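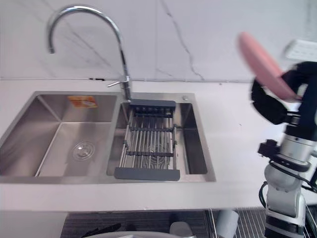 Kitchen sink workstation: pink plate held in the gripper, over-sink rack to the right of the tap.

Pido Domestic Handling Programme
Progress report to the Brellell Fund, second reporting period
Work package 3: demonstration and open day

1. Purpose of this section

The grant agreement requires one public demonstration of the kitchen handling work before the end of the second period. It was held at the Purves site in May. This section records what was shown, the state of the equipment and the matters carried forward. Expenditure is in section 6 and the publication list in section 7.

2. Demonstration task

The task shown was plate placement at a double-bowl sink. The arm brings a plate to the rack over the smaller bowl, lowers it, and releases it. Placement was chosen over washing because it can be repeated without water, and because contact between a rigid plate and parallel rods is the case on which the controller has been most heavily revised since the last report. The plate may meet the rods rim first, and the wrist has to give way at that point without losing its hold.

Training data for the task now stands at 1,279 recorded placements, against a target of 1,048 for the period. Of these, 788 were recorded at the present sink and the remainder at the earlier bench. The earlier recordings have been kept in the set for the time being — their removal made the approach from the right less steady in bench tests.
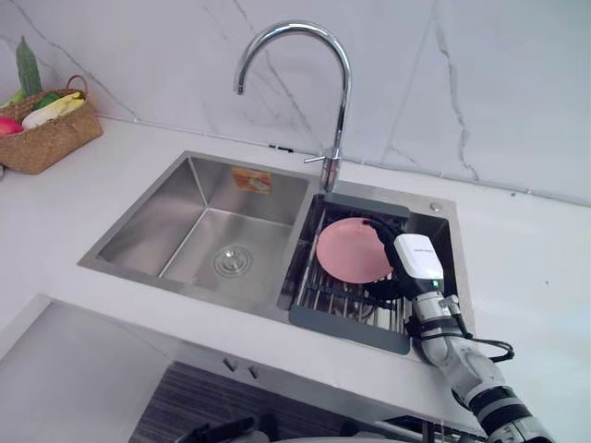
The order of release has also changed. In the first period the fingers opened as soon as contact was detected, and plates sometimes slid along the rods. The controller now waits until the load on the wrist has settled before it opens the fingers. This adds to the cycle time. We consider the cost acceptable at this stage and will return to it in work package 4.

3. Conduct of the open day

Visitors were received in two sessions, one starting at 10.00 and one at 14.00. Each session began with a short talk, followed by the demonstration and a period for questions. The Brirnance team, who supply the motion planning software under subcontract, attended both sessions and answered questions on their own part of the system.

Questions were mainly on three points: behaviour with wet crockery, the effect of moving the rack, and cost. On the first, visitors were told that wet trials have not begun. On the second, the rack position is found again at the start of each run, but movement of the rack during a run is not handled. No cost figure was given, in line with the communications plan.
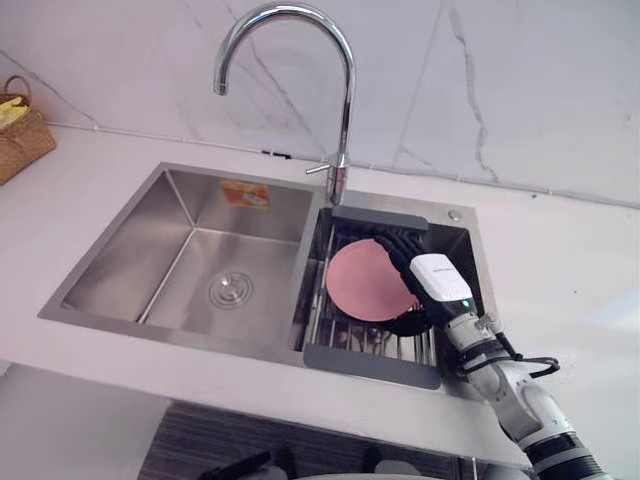
Fingers over the right-hand edge of the plate at the drying rack.

4. Deviations from plan

The plan called for plates and bowls. Bowls were withdrawn from the programme two weeks beforehand. The grasp model for deep rims did not reach the agreed level in internal testing, and there was no time to retrain it. Deliverable D3.2 will therefore report on plates only, with bowls moved to D4.1. The change has no effect on the budget.

The written guide for visitors was printed in a run of 400. The remaining copies are held at Purves and will be used at the autumn meeting.

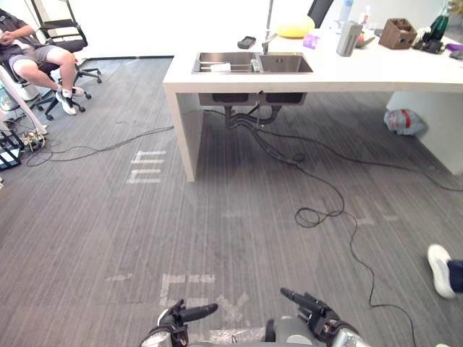 Cable routing at floor level is to be revised before the next demonstration. The present arrangement dates from the move to Purves and was meant to be temporary. A fixed duct has been quoted for and can be met from the existing equipment line. The floor markings will be renewed at the same time — the start position should be readable from the operator's side without a tape measure.

5. Actions for the next period

Begin wet trials with plates, subject to approval of the revised risk assessment.
Retrain the deep rim grasp model and report the result under D4.1.
Install the floor duct and renew the markings.
Agree with Brirnance a date for the planner update, currently expected one month later than scheduled.

The Fund is asked to approve the transfer of bowls from D3.2 to D4.1. A revised deliverables table is attached as Annex B.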